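Bromico two-finger gripper, simulated wrist camera kit – Rergate page

I've had the Bromico parallel gripper running in my simulated flat for long enough now to have an opinion, so this page is half product listing and half the notes I wish I'd had when I first loaded it. We sell it through Clustinholm as a ready-made model: black base, two fingers, wrist camera already fixed behind them, and a set of furnished rooms to try it in.

Setting it up is quick. Load the room first, then the arm, then the gripper, and leave the camera until last. If you do the camera first it hangs on to the old mounting point and you'll spend your morning wondering why everything is upside down (ask me how I know!). My own cell file has 1239 lines in it, and nearly all the trouble I've ever had came from the 21 that deal with the camera mount.

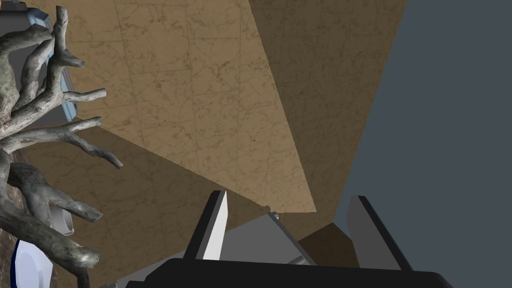 The next thing to sort out is roll. The wrist joint has a zero of its own and the camera has another, and the two don't have to agree. I like to park the arm, open the fingers all the way and step through a few views before I let it near a task. A tilted view is fine for most training runs as long as the mount angle in the file matches the one on the model – it's the mismatch that hurts.

Check the fingers while you're there. With the gripper fully open, both of them should stay in view, and so should the top of the base. If one finger drops out, the camera has slipped sideways on its bracket, so put the offset back to the saved value and reload.

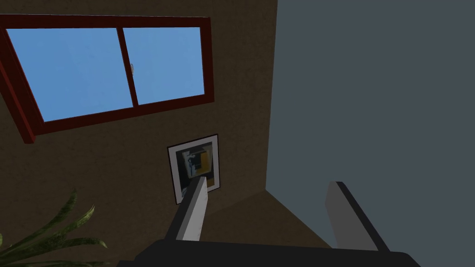

I run the finger check every Thursday, plus any time I've swapped rooms. It sounds fussy, but a room swap can reset the joint limits without a word of warning, and then the fingers close too far and start passing through each other. The Öztürkmen finger set fits the same base if you want a different shape, though you'll need to redo the limits by hand.

For flat surfaces like walls and doors I turn the contact stiffness down to 600. The file ships with 2000, and I find that a bit lively – the fingers chatter when they touch anything big and solid. Handles are another matter, and I put it back up for those, otherwise the grip goes spongy halfway through a pull. 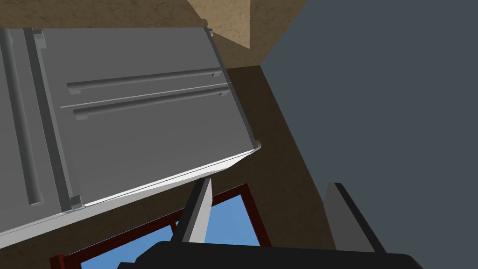

Gripper open, with the grey fridge and its bar handles in view.

Included: gripper model, camera mount, furnished rooms, sample cell file. The arm is sold separately. Updates are free until October, and if your mount file is in a right old mess, send it over through the Rergate contact form and I'll have a look.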